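Service Robotics in the Home – Course Handout, Unit 3
Evaluating a product on offer: the Clikero kitchen package
Prepared by Benedita Tavares, with corrections by Edin Golob

Please read this handout before the seminar in June. It continues from Unit 2, where we compared arm types, and it prepares you for the written review at the end. You need no more mathematics than before.

The Clikero package is sold as an addition for humanoid robots which have already two arms and two hands with fingers. The customer receives the control software, a set of trained tasks and a support contract. The robot itself is not included. In this unit we look at one task only, the handling of dishes at a rack over the sink.

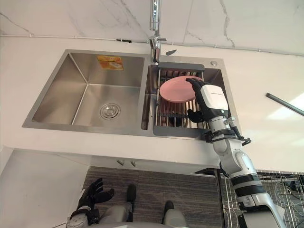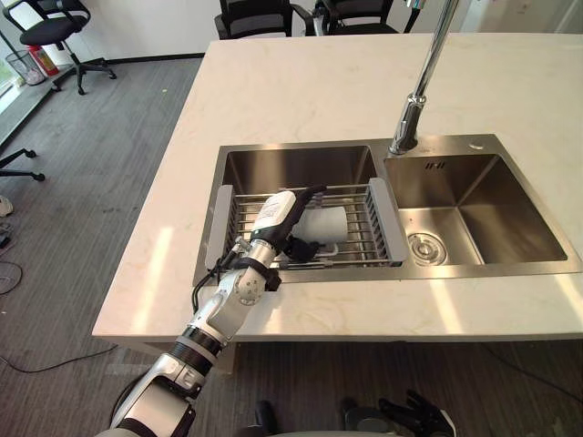

Fig. 3.1 – Work at the dish rack: a pink plate held upright (first picture) and a white cup lying on its side (second picture).

3.1 What the supplier offers

The offer comes in two levels. The basic level has plates and cups. The extended level adds bowls and cutlery, and for this the customer must send samples of his own items to the supplier's office in Stolarbridge. Both levels are installed on the customer's site, and the installer stays until the robot can run the agreed tasks in that kitchen.

Read the word "agreed" with care. In the contract it means a list, signed by both sides, of the exact items and the exact rack. If the customer later buys a different rack, the list is no longer valid. Milovan Atanasov will speak about this in the seminar, as he has negotiated two such lists.

3.2 Plates and cups are different problems

A plate is flat and has a thin rim. Look at the first picture: the fingers have the plate by its right edge, and the thumb is curled beneath the lower rim. With such a grip the plate must enter between two rods of the rack, so the angle of the wrist is important. A small error of angle and the rim meets a rod. A small error of height and the plate is pushed down too hard, or it is let go too early.

A cup is more forgiving in angle but it can roll. In the second picture the fingers are closed around a cup which lies on its side in the rack. From one picture we cannot say if the hand is putting the cup down or picking it up, and you should not guess this in your review. Ask for the log file. The supplier is obliged to give it.

Note also the second hand. In both pictures it stays below the countertop with the fingers spread. The basic level of the package is a one-hand product: the task is done by the left or by the right arm, and the other waits. Handing an item from one hand to the other belongs to the extended level.

3.3 The Bimthorpe trial

For your review you will use the data from the Bimthorpe trial, which was led by Steinar Lauritsen. It has 412 attempts with the basic level. Of these, 277 ended with the item standing or lying in the rack as the list required, without any help from a person. The remaining 135 are not all failures of the same kind. The data sheet divides them into stopped by the operator, stopped by the robot, and finished in a wrong position.

Please keep these three groups separate. A robot that stops by itself and waits has behaved as the contract says, even if the customer is not pleased with it. A plate in a wrong position is a more serious matter, for the next plate may be put against it.

The trial used one kitchen and one rack. You may not write that the package "works in homes".

3.4 The competing offer

Zwahlen sells a similar service, but by monthly rental, and the tasks are updated from a distance. There is no list of items. In its place there is a general description, "common household dishes", and the customer can cancel if he is not satisfied. Some of you will prefer this – it is simpler – but consider who carries the risk when a glass is broken. Spyros Stoyanova's reading for this unit compares the two contracts clause by clause.

3.5 Your review

Write a review of the Clikero basic level for a customer who already owns a suitable robot. It should contain:

– a summary of the offer in your own words, at most 200 words
– your reading of the trial data, with the groups of section 3.3
– one question to the supplier about plates and one about cups
– your recommendation: buy, rent from the competitor, or wait

Tables are welcome. Screenshots from the supplier's brochure are not. If you find a mistake in the data sheet, write to Edin Golob before you correct it yourself, so that all groups work with the same numbers.

Reading for Unit 4: the chapter on floor space and cable safety, first half only.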